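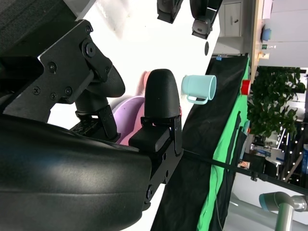 The Plastic Crockery of Lirnidton: A Gallery

Words by Nabila Chong
Filed under: Rooms, Tableware, Grievances

Every shared building has a set of dishes that came from somewhere. At Lirnidton ours is plastic, it comes in the colors of a baby shower, and it lives wherever it was last put down. I was asked to do a page on the big room for the September newsletter. I had in mind something about the light. Yannick Barbier, who edits the newsletter and has to fill it, said people would prefer the cups.

So, the cups. A bowl too, and a few words on the furniture, which deserves some credit for holding everything up. Click to enlarge, if you feel that would help.

Light purple bowl
The politest thing in the building. It has held clementines, push pins, and on one Wednesday a quantity of hummus that I still think about. I have seen it called lilac, lavender and, on the sign-out sheet, "the mauve one," in handwriting that had clearly been through something. I say light purple and I'm the one writing the page.

Mint cup, lying down
Pale green, plastic, with a handle. I know cups are meant to stand. Yannick offered me a chance to set it upright for the gallery and I declined on grounds of accuracy, having met this cup before.

Red cup, near an edge
There is always one. Put a red cup anywhere in the big room and by lunchtime it will have found the most exposed spot available, in this case the edge of the green backdrop. I have spoken to it. Yannick has spoken to me about speaking to it.

White tabletop
Bright white, and chosen out of the Royer catalog by people who had never eaten a beet. We went through 17 samples, several of them sensible browns. On a good morning the top is very handsome and you could read a newspaper by it. The care leaflet recommends a soft cloth and "prompt attention," two things we have never had in the room at the same time.

Green backdrop, black cloth
The green is extremely green. It arrived before I did and I've been told I will stop noticing it, and I'm still waiting. The black cloth over it takes the edge off a little, in the way sunglasses do. There's a small blue clip on the cloth. We own a great many clips, and if you need one you will find a rubber band.

The big plant
Leafy, large, thriving, and as far as I can make out watered by five separate people who each believe they are the only one who cares. I was one of them until Putard from upstairs left a note in the pot asking whoever else was doing it to please stop. Five of us read it and assumed it was meant for the other four.

String lights
Small, white, put up for a holiday. Which holiday is now a matter of opinion. Every January there's a motion to take them down, and every January it gets dark at half past four and the motion goes away.

The shelves
I had planned a whole row on the shelves and lost my nerve. There's a white box. There's a blue container. Beyond that you are on your own. The last full inventory stopped at item 242, "misc. lids," and the person holding the clipboard went to get a coffee in Delham and took a job there.

White cabinet, dark handle
The official home of the crockery, as you may have guessed from where the crockery is. A label inside the door reads CUPS. Behind it, when I looked, were seven extension cords and a fondue fork.

Notes and corrections

Last month's gallery described the hallway bench as "antique." It is from Delham and is younger than I am. The bench has been informed.

If you have taken home a dish lid, any color, it can be left on the wooden table with no questions asked. I will ask Yannick, and Yannick will ask you.

Next month: door stops, part one.

Back to all galleries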